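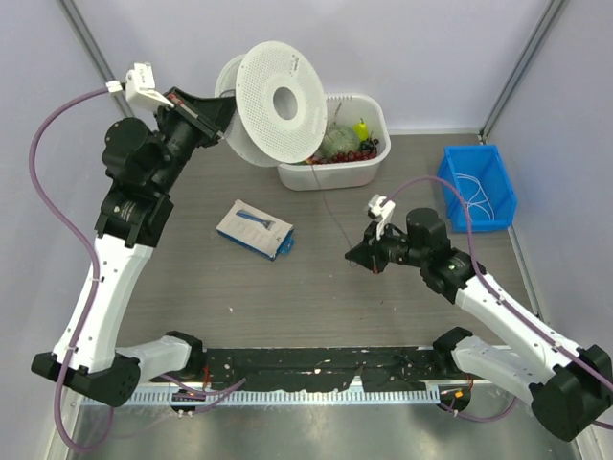 A spool is a low cylinder with a raised rim, or flange, at each end, used to hold a length of thread, wire, ribbon, tape, cable or other flexible material. The word is shared with several close relatives, including the reel, the bobbin and the drum, and the lines between them are drawn differently from trade to trade. Spools are made in wood, cardboard, metal and molded plastic, and in many colors. Large white ones, like the spool held up at the left, sit toward the middle of the size range, between the thread spools of the sewing box and the cable drums moved by truck.

Parts

The central part is called the barrel or core. Its diameter sets the tightest curve the material has to take, so stiff materials need a wide barrel. The flanges keep the outer turns from sliding off. Most spools also have a hole through the center, the bore or arbor hole, which fits over a pin or shaft. Smaller holes or slots in the flanges are used to anchor the starting end, to catch the loose end, or to see how much material is left.

A spool with no flanges is usually called a tube or a cone. Cones are common in machine knitting and weaving, where yarn is pulled off over the narrow end and the package itself stays still.

Winding

Material may be wound in level layers, each turn lying against the one before it, or crosswise, with the turns meeting at an angle. Level winding holds the most material in a given space and is usual for wire. Cross winding is more stable and is preferred for yarn, which tends to sink into the layers below when it is pulled tight.

Tension matters in both methods. A spool wound too slackly will let turns drop under one another, and the material then jams when it is drawn off. A spool wound too tightly may crush its own barrel or push the flanges outward. Elastic thread is a known problem in this respect — it goes on shrinking after winding and can split a thin cardboard core.

Unwinding

There are two ways of taking material off. In side unwinding the spool turns on its shaft and the material leaves at a right angle to it. In end unwinding the spool is fixed and the material is lifted over the flange. End unwinding puts one twist in the material for every turn removed. This does little harm to sewing thread but can kink wire.

History

Thread was wound on sticks, bones and flat cards long before flanged spools came into use. Turned wooden spools became common with factory-made sewing thread, and birch was a favored wood because it turns cleanly and does not stain the thread. Whole towns came to depend on the trade. The mill at Stesside worked 14 lathes and shipped its spools down the river to Dadby, where the thread was wound and boxed. In its best year the mill had 94 people on its books. It stopped turning wood when the thread makers changed to plastic, and the building later became a furniture store.

Empty wooden spools were widely kept and used again at home as drawer knobs, toys and candle holders. Collectors look mainly for spools with the paper end labels still in place. The Meinecke labels, printed in two colors, are among those most often asked for, while the plain Vekel labels are common and sell cheaply.

Sizes

No single set of sizes covers all spools. Each trade has its own, generally based on bore, flange diameter and overall width. The Vekel catalog listed 624 patterns at its longest, of which 19 were for ribbon. Many differed only in the bore, as customers had their own winding machines and would not change the shafts.

See also: Bobbin, Cable drum, Reel, Winding machine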